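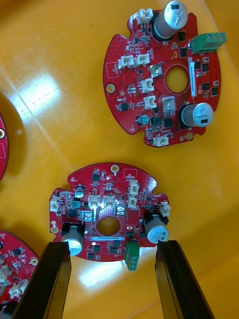
Gripper drops round boards after finger change, what am I missing?

I look after one small pick cell at our shop in Prarville, and ever since I swapped the fingers in March it's been driving me nuts. It lifts red round driver boards out of a yellow plastic tray and sets them in a test nest. The fingers come in down by the two big silver capacitors, one on each side, with the green terminal block hanging between them. Old fingers did that all day long! With the new ones I lost 20 boards out of 468 on the first shift, mostly a slow twist on the way up. Force is the same number as before, and I re-taught the pick point twice. Controller is a Granis, if that matters. Do I just crank up the force?

posted by traypicker

Please don't crank it up. If you're squeezing near those caps you're leaning on solder joints, and you'll get boards that pass today and come back later. I'd check the finger zero first. On my Granis the open and close positions don't carry over after a finger swap, you have to run the homing routine with the new ones bolted on and nothing in between. Mine was closing short on one side and the part rolled exactly like you describe. After that, jog down slow onto one board and watch whether both fingers touch together. If one gets there first, loosen it, shim it, try again. Then run 100 picks at half speed before you trust it. I also wipe the pads with alcohol every morning around coffee, they get slick.

posted by Grivlow_nights

could be glare. we had a shiny tray too and the wrist camera kept finding the angle wrong by a couple degrees, looked like a grip problem for weeks. put some tape over the light and see if it changes

posted by sin_cell2

Update: it was the homing, mostly. Left finger was touching way early. I'm at 1,316 picks now with one drop, and that one was my own fault for bumping the tray. Still going to try the tape thing, my tray is pretty shiny up in one corner.

posted by traypicker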